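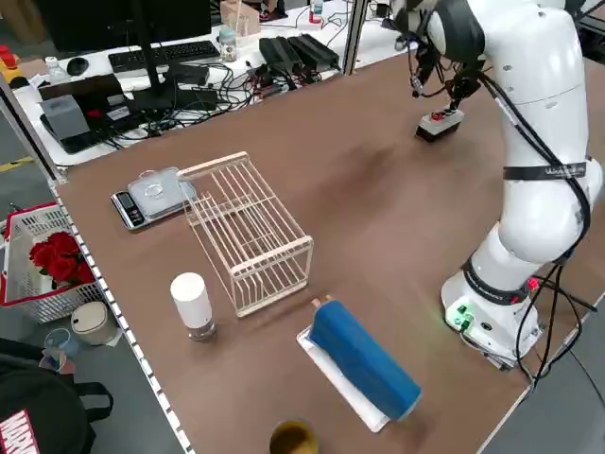
Moving a dinner set across the country: a thread

Print this thread | E-mail this thread
Filed under: Home & Kitchen > Moving House > Odds and Ends

1/ Okay, a few of you asked how the plates got from Halifax to Winnipeg without a disaster, so I'm finally writing it up. Grab a tea, it goes on a bit.

2/ Background: it's my nan's old Van Hecke set, cream with a grey rim, and you can't buy it new any more. I've eaten off it since I was small and I was NOT going to hand it to the movers and hope for the best.

3/ The quote from the moving company was $3,208. I nearly fell off the kitchen stool. That was the full-pack option where they wrap everything for you, right down to the cutlery drawer and (I asked) the half-empty spice jars.

4/ Pack it yourself and they just do the lifting and driving: $2,287. So I packed it myself, with a lot of tape and a fair bit of swearing.

5/ First thing I learned is that plates go in the box standing up on edge, like records. I'd always stacked them flat like a pancake breakfast. My neighbour set me straight over the fence and I've been telling everyone since!

6/ Paper: get the plain newsprint ends, no ink. I used real newspaper on the first box and every plate came out the other end with grey smudges and a bit of the hockey scores on it. It washes off, but your hands look like a mechanic's for two days.

7/ Small boxes. Smaller than you think. I filled one nice big Brostus carton with dinner plates, felt very clever, and then couldn't get it off the floor. Had to unpack the whole thing and start over at eleven at night.

8/ Cups: stuff the inside with paper first, then wrap the outside, handle last with its own little twist. Pack them upside down on the rims. The teapot lid travels in its own wrap, never sitting on the pot.

9/ The gravy boat rode in my lap on the plane. No regrets. The security fellow unwrapped it, looked at it, looked at me, and wrapped it back up better than I had.

10/ Someone asked about the drying rack! Slatted wooden ones are a pain to pack because the dowels catch on everything. If yours folds, fold it. If it doesn't, slide it down the side of a box of tea towels and let the towels do the work.

11/ Also, wipe a wooden rack down and let it dry right out for a day or so before it goes in a box. I didn't do that with the old one and it came out smelling like a cottage basement in April.

12/ Label the SIDES of the boxes. Mine were all labelled on top, so once they were stacked in the new place I had a wall of plain brown cardboard and no idea which one had the kettle in it. Lived on toast and tap water the first evening, and the toast was from the place on the corner.

13/ Damage report: 2 side plates. One chipped on the rim and one cracked clean through, both out of that first newspaper box. Everything else came through fine and I may have teared up a little over the soup tureen.

14/ The chipped one's under a fern now. For replacements I've been going through Cirkia listings every night like it's my job. Colours in the photos are all over the place, so ask the seller for one taken by a window in daylight. Half the "cream" ones are yellow as butter.

15/ If you're in Winnipeg, there's a second-hand shop called Clumgate with a whole back shelf of odd saucers and serving dishes. Nothing in my pattern yet, but I did come home with a pickle dish I had no use for whatsoever.

16/ Couple of replies asking about bubble wrap. I used it for the tureen and the big platter and that's it. Paper first, then bubble, so the plastic isn't sitting right against the glaze all the way through a hot July in a truck.

17/ And yes, I kept all the boxes. They're flat behind the furnace. My partner thinks I'm planning to move again, but they were good boxes!

18/ If anybody has a line on Van Hecke side plates with the grey rim, my messages are open. I'll pay the postage and I'll send you packing instructions whether you want them or not.

Print this thread | E-mail this thread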